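When the right arm stopped listening: Hurneo's operator on the January fault

Hurneo don't usually talk about faults. Small outfit, busy, and most of what goes wrong on a two-arm bench is boring. A cable, a bad setting, someone's elbow. But the one they had in January cost them the best part of a month and the operator who was on shift agreed to go through it with us, no names, over a very short lunch.

The job was block sorting. Toy bricks in and out of a bin, over and over, 1,000 runs wanted for Tustent, who were paying for the software side. "Dull as anything," the operator says. "That's the point of it. If you can't do bricks you can't do anything."

Run 60 or thereabouts, the right arm was told to stop above the bin and didn't. It carried on down. Slowly, at first.

"It wasn't a crash, people hear robot accident and think of something flying across the room. It was creeping. It pressed the gripper into the rim of the bin and kept pressing, and the bin started to bend, and I'm thinking, it'll let go in a second. It didnt let go."

So they hit the stop. Which is where it gets worse.

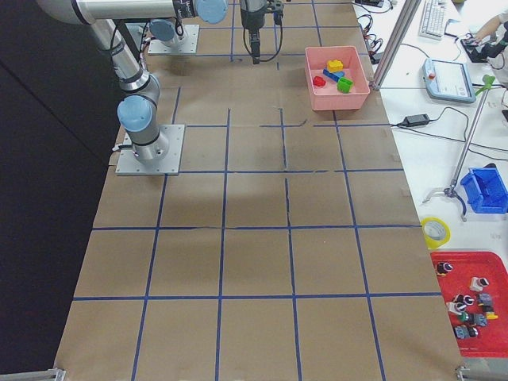
The stop on the teach pendant is the thing the operator wanted to talk about most, more than the fault. It did work, but late. They had been driving with one hand on something else and had to look for it. "You want to reach without looking. That's the whole training, reach without looking, and I looked." The pendant on that bench lies flat on the white side table, under the keyboard, with its small red button, and there are cables and a power adapter close by. Easy enough to find on a calm day. The operator guesses they lost a second, maybe two. Long enough for a finger on the gripper to snap.

Was anyone near it? "No. Rule is no hands over the paper when the drives are live. I've been told off for it before so I'm strict now."

What they did next was wrong, and they say so. Cleared the fault, put the arm back to its start position, carried on. Another 15 runs with a replacement finger. Then it did the same again, same side, and this time the stop was quicker but so was the arm.

"I should have locked it off after the first. I knew it. I'd convinced myself it was the bin being in the wrong place."

It was not the bin. Tsuchiya, who look after the arms, took two visits to find it. A connector where the cable loops round the joint. Every time the wrist turned past a certain angle the cable pulled tight and the force reading dropped out, and the controller took no reading to mean no contact. So it kept going down, looking for something to touch.

"That one annoyed me. A missing number should stop the arm. It shouldn't count as zero."

Tsuchiya changed that setting on both arms, and they've moved the cable so there is more slack on the way to the gripper.
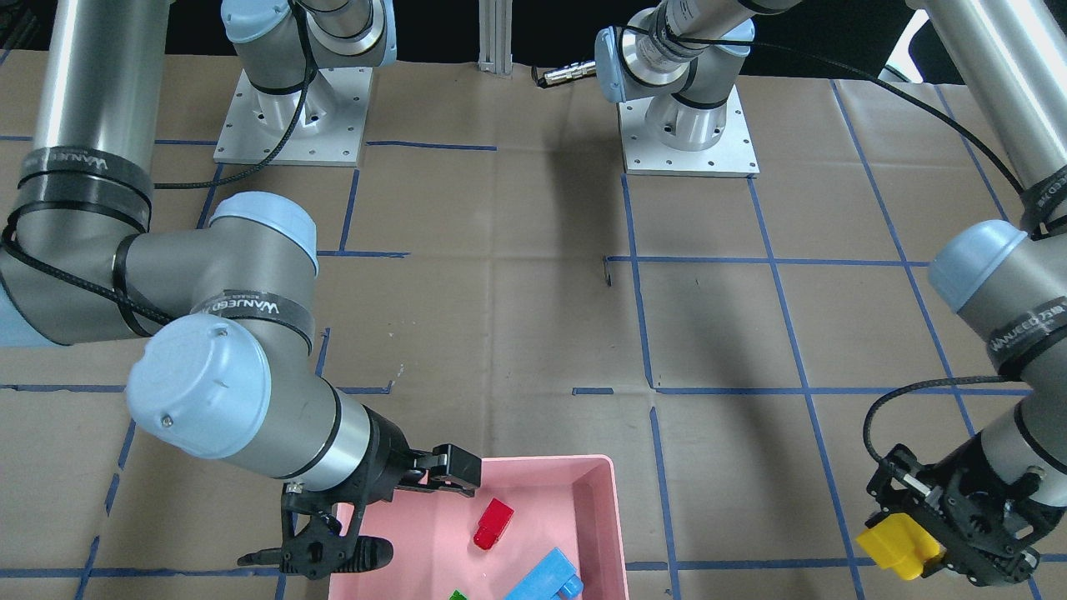
Photo: Hurneo

We asked how you'd spot it before it bites. The operator shrugs. Watch the loop on the cable, mostly. If it goes flat when the wrist turns, stop and re-tie. They check it at the start of a shift now and again after lunch, and they write it down. Before January there wasn't a sheet to write it on.

There's also a slower speed near the bin. Tustent weren't keen, it adds time to each run and they are paying by the hour. Hurneo did it anyway. There was an argument, a polite one by the sound of it, and it ended when someone sent over the bill for the finger.

The restart was done in steps. One arm only for the first 200 runs, open table, nothing in the bin until the arm had gone through its moves clean. Then bricks. Then both arms.
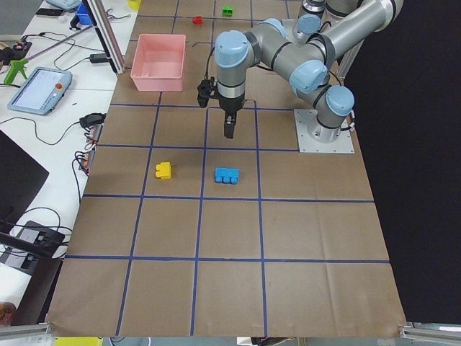

One arm over the grid, bricks out on the paper and the bin empty.

"I didn't enjoy those first ones. Hand on the button the entire time, got a cramp in my thumb." Any repeats? "Two stops. Both were me being jumpy. I'd rather that."

Haltino, the insurer, wanted a report and got one, longer than the operator thinks it needed to be. It recommends a second stop button on a fixed post, seperate from the pendant, at hand height. Ordered. Not arrived when we spoke.

Would they do anything differently? Long pause, half a sandwich. "Lock it off the first time. And phone Tsuchiya the same day, not the next week. I keep going back to those 15 runs."

The bricks job is still going. They're past half way and the operator was due back on the bench at two.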